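Alley Street post office robbery, was the night clerk ever cleared?

Stisel History Board > Crime and Courts > Unsolved

chien_k
Posted November 30, 2020
I've been going through the district court registers for a talk in December and keep coming back to the Alley Street robbery. The safe was opened with a key and 800 pounds went missing. The night clerk, Pacheco, was charged and then discharged at committal. I can't find any later proceedings against him or anyone else. Does anyone know if the file survives?

dirceuq
He was discharged for lack of evidence. That's a long way from cleared. He had one of the two keys and he was asleep in the building, by his own account. The neighbour across the lane heard no dog, and the postmaster's dog barked at everyone except staff.

mirela.t
The dog comes from a newspaper piece written years later. It isn't in the depositions. I read them at the archives in 2019 and the neighbour says she was at her sister's that night.

dirceuq
Which neighbour? There were two who gave evidence.

mirela.t
Mrs Harker, the one on the lane side. The other was the saddler and he only spoke to the time he closed up.

chien_k
Thanks Mirela. Do you have the reference for the depositions? The index I'm using was typed up in 2000 and skips a whole box.

mirela.t
Box 9, second bundle, tied in with a sheep stealing case. Ask at the desk, as it won't come up in the online catalogue. You can photograph it but they don't allow flash.

dirceuq
I'll grant the dog. The key still bothers me. The postmaster swore his never left his watch chain, and the locksmith found no marks on the lock.
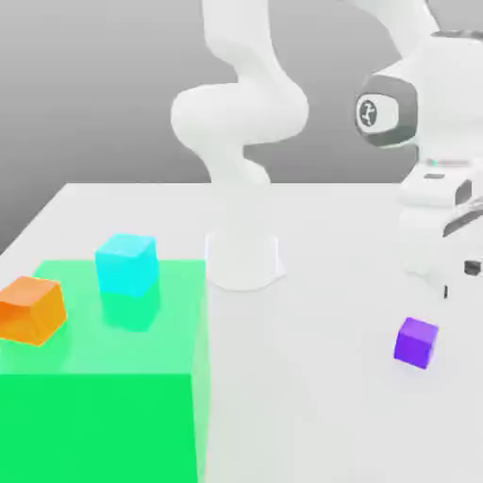
Alcides Lopes
The postmaster left the district the following winter owing money to half the town. I'd want to know how carefully anyone checked that watch chain. His insolvency papers should be filed separately under his surname.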